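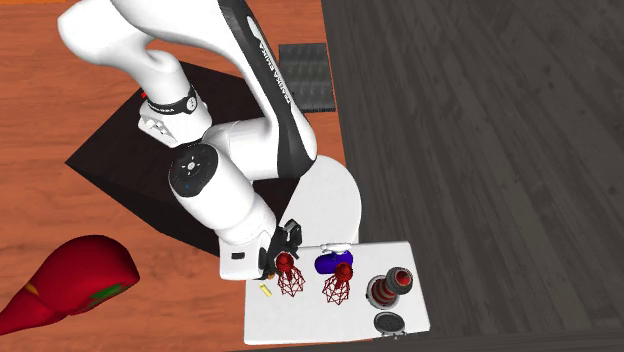

Cutting Back on Sweet Drinks Without Feeling Miserable

March 2019, by Ayuba Quaye

I used to put 6 sugars in my iced tea (I know!), so I went down by half a spoon a week and my tongue never noticed. Freeze orange slices and drop them in fizzy water – so good on a hot afternoon! Keep a jug of it at the front of the fridge, with mint if you have any.

Last updated: March

Contact Issahaku Kitchen Tips | © Issahaku | Back to top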